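Small kitchen, hard water: what I do

6 min read

Moved to Skumley in May and the water here is like soup. Kettle furred up before I'd unpacked the plates. Before that we were in Clollach, soft water, never owned a bottle of descaler in my life. So a lot of this is stuff I've had to learn quickly, plus the general small-kitchen things I get asked for. No particular order. Skip about.

Kettle. Cover the element or the base with white vinegar and water, half and half. Bring it just to the boil, switch off, leave it. Tip away, rinse, boil a full kettle of plain water, tip that away as well. If the tea tastes of chip shop you didn't rinse enough. Citric acid does the same job with less smell, a spoonful in a half-full kettle, but put it in while the water's cold or it fizzes up and over the side. I did it the other way round once. Worktop, floor, slipper.

Put a note on the lid while it's soaking. Somebody will make a coffee with it otherwise.

Tap ends. Soak a bit of kitchen roll in vinegar, wrap it round, elastic band on top, go and do something else. Wipe with an old toothbrush. Not on gold-coloured or anything plated that's already flaking, and not on brass you like. For the little mesh bit that screws into the spout, unscrew it (put the plug in first!!) and drop it in an egg cup of vinegar. Screw back by hand, no pliers.

Draining board. The white bloom is only scale. Half a lemon after you've squeezed it, rub, rinse, dry. Drying is the whole trick with hard water, boring I know. Keep a cloth for it and nothing else. Mine hangs on the oven door and gets swapped every morning with the tea towels.
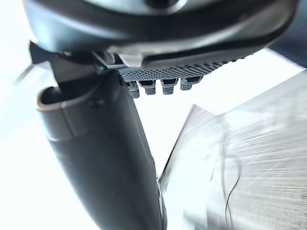

Grease is the other half of the battle. On anything smooth it wipes straight off with hot water and a squirt of washing-up liquid, so I don't waste money on sprays for cupboard doors, the fridge, the outside of the bin and so on. Texture is where it gets you. Fine patterns, like the grey strip in the photo with all those tiny dark dots in rows, need a brush and not a cloth, a cloth just skates over the top and leaves the muck in the dips. Soft nailbrush, warm soapy water, little circles, then a clean damp cloth, then a dry one. Go easy on the water near anything that plugs in, and unplug it first obviously. Same method for drawer liner, bath mat, the rubber feet on chopping boards, the ridgey bit on the handle of the can opener.

Shiny dark surfaces show every smear. Barely damp microfibre, then buff dry straight away. If it still looks streaky you've used too much soap. Go again with plain water.

Extractor filters. Metal ones go in the sink with boiling water and soda crystals, leave for around 15 minutes, scrub, rinse, stand them up to dry. Not aluminium! Soda crystals turn it black and it doesn't come back. If you're not sure what yours are made of use washing-up liquid and patience. Paper filters you just replace, cut to size with the kitchen scissors.

Oven door. Bicarb and enough water to make a paste, smear it on the inside of the glass, leave overnight, scrape with something plastic. An old loyalty card is perfect. Wipe off, wipe off again, there'll be white streaks for days whatever you do. Keep it off the rubber seal.

Hob. Lift the pan rings off and soak them while you eat. By the time you've finished they only need a wipe.

On storage. My longest bit of worktop is 122 cm and that has to do the chopping, the toast, the post and the homework. What's helped most:

Nothing lives on the worktop unless it's used daily. Kettle, toaster, that's it. Food mixer went in the bottom cupboard and I swore about it for a week and now I don't notice.

Corner cupboards. If you've got the deep sort, put the tall things at the back and the rest in a tray you can slide out. Any old baking tray. Cheaper than the swing-out baskets and you can wash it.

Lids on their edge in a letter rack. Saucepan lids, plastic tub lids, whatever fits.

Hooks on the inside of the doors for measuring spoons and the colander. Check that the door still shuts before you stick anything down. The stick-on ones from Triller have held for me but wipe the door with a bit of surgical spirit first and leave them overnight with nothing on.

Spices in a drawer, labels on the lids. Throw out the ones that smell of nothing. You know the ones.

Tea stains now, as this is what most of the emails are about. Palesa Van Wyk wrote in to ask if bleach is alright for mugs. I wouldn't. Bicarb on a damp finger, rub round the inside, rinse, gone. For a really brown one put a spoon of bicarb in, top up with just-boiled water, leave it while you do the rest of the washing up. Salt works too but it's scratchy, so not on anything with a pattern or a gold rim. Flasks, same again but leave it longer and keep the lid off. Teapots, well, half the people reading will say never clean a teapot. Up to you. I do mine.

Denture tablets are good for anything narrow that you can't get a hand in. Vases, flasks, baby bottles that have been retired to the paint box.

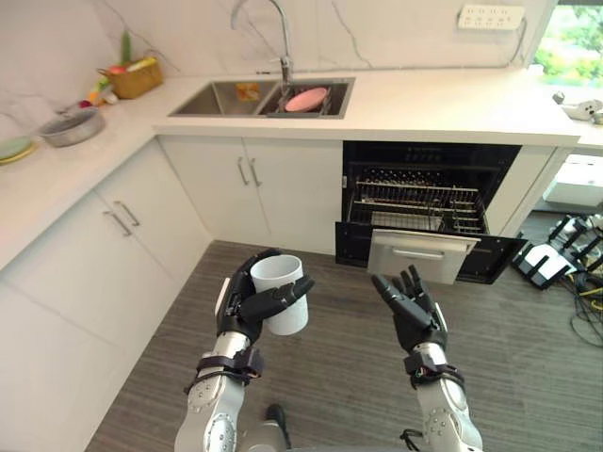

Plain white cup and a compact L-shaped kitchen.

White shows the tea worst but it's also the easiest to put right, no pattern to worry about. Grey pencil-ish marks inside cups and on plates aren't cracks, they're metal off the cutlery. Bicarb paste again, or a dab of cream cleaner, rub, rinse well. Real cracks you can feel with a nail. If you can feel it, it's a pen pot now.

Stacking. Don't go more than 2 high with cups, they jam. If they've jammed already, cold water in the top one, stand the bottom one in warm, wait a minute, twist gently. Don't use boiling, that's how you end up with neither. Kitchen roll between the good plates.

Mrs Gumede downstairs keeps hers on a shelf by the window and swears by a wipe with vinegar before they go away, to keep the water marks off. Tried it. Does work on glasses. On cups I can't see any diffrence.

Cloths and sponges. Sponges in the top rack of the dishwasher at the end of the day if you've got one. No dishwasher, then rinse, wring hard, stand on edge so the air gets round it. If it smells, bin it. Cloths on a hot wash, no fabric softener, softener makes them push the water about and not soak it up. Cut one corner off the floor cloth so it never ends up on the worktop.

Plughole. Kettle of hot water down it after a greasy wash-up. Bicarb then vinegar if it whiffs, wait for the fizz to stop, hot water again. It won't shift a proper blockage, for that you want a plunger, and a damp rag stuffed in the overflow or you'll be plunging all evening for nothing. Bucket under the trap before you undo anything underneath. Bucket. Not a bowl.

Fridge seals. Cotton bud, soapy water, all the way round. Grim, but the door shuts better after. Shut a bit of paper in it, if the paper slides out easily the seal is tired.

Chopping boards. Onion smell, rub with the cut side of a lemon and salt. Wooden ones want drying on their edge, never flat on a wet worktop, they'll bow. A drop of food-grade mineral oil now and then, rub it in, leave overnight. Don't use olive, it goes rancid and so does everything you chop. A damp cloth underneath stops the board skidding.

Bin. Sheet of newspaper in the bottom under the bag. Catches the drips. Spare bags go under that, so the next one is already there when you pull the full one out.

Burnt pan. Water, spoon of bicarb, simmer, leave to go cold, then the wooden spoon. If it's still stuck do it agian. Not for non-stick, that just wants a long soak in soapy water and no scraping at all.

Microwave. Bowl of water with lemon slices in, wooden spoon stood in the bowl so it doesn't bubble over all at once. Heat till the window steams up, leave the door shut for a bit, wipe round. Take the plate out and do the runner underneath, there's always a pea.

Last one as the pasta's on. Descaler for the washing machine, same citric acid you bought for the kettle, straight in the empty drum, hottest wash, nothing else in with it. Check your manual first, a few makers don't like it. Will do windows and the bathroom grout next time, keep sending them in.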